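Jars and lids, quick notes

Stuck lids first because that's what everyone asks me about. Metal lid on glass – hot tap water over the lid only, count to 30, dry it, twist. Dry it properly or your hand just slides. Rubber glove helps. Wide rubber band around the rim helps more.

Still stuck? Tip of a teaspoon under the edge, lever gently till you hear it pop. Don't use a good knife. I bent one that way, a Gevier paring knife, still annoyed.

Plastic caps are a different story. Hot water makes some of them go soft and then they never seal right again. Warm only. Grip with a damp cloth.

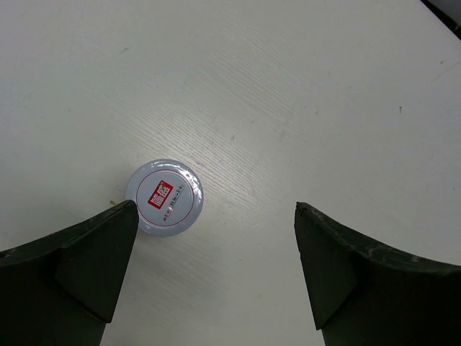
Sticky threads are usualy the real problem. Honey, syrup, soy sauce. Wipe the neck of the bottle every time before closing, takes two seconds. A smear of cooking oil on the threads of a syrup bottle stops it gluing shut.

Smelly lids: baking soda paste, leave overnight, rinse. Pickle smell needs two rounds. Sunny windowsill after that. Tomato paste smell, no idea, I gave up and keep those lids for screws.

Labels. Soak in warm water with a squirt of dish soap, an hour is enough for paper ones. The gummy bit left over – equal parts oil and baking soda, rub, leave 15 min, wash off. Plastic labels come off better dry, with a hair dryer.
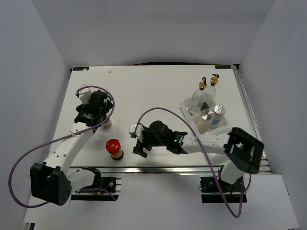

Keep the sizes straight or you'll go nuts. My 690 ml jars all get the same lid, so those live in one drawer, everything else in a bag behind the flour. Spices go in the 100 ml ones. Filled to the top, less air in there, stays fresher.

Write the month on masking tape and stick it on the BOTTOM of the jar, lids get swapped. Mine says April on half of them which means spring clean out worked for once.

Don't reuse dented lids for anything you're canning. Dry stuff like rice or beans is fine. Rust inside, throw it out.

Freezing soup in jars: straight sides only, leave an inch at the top, lid on loose till its frozen. Then tighten.

More on vinegar bottles next time, have to go get the bread out.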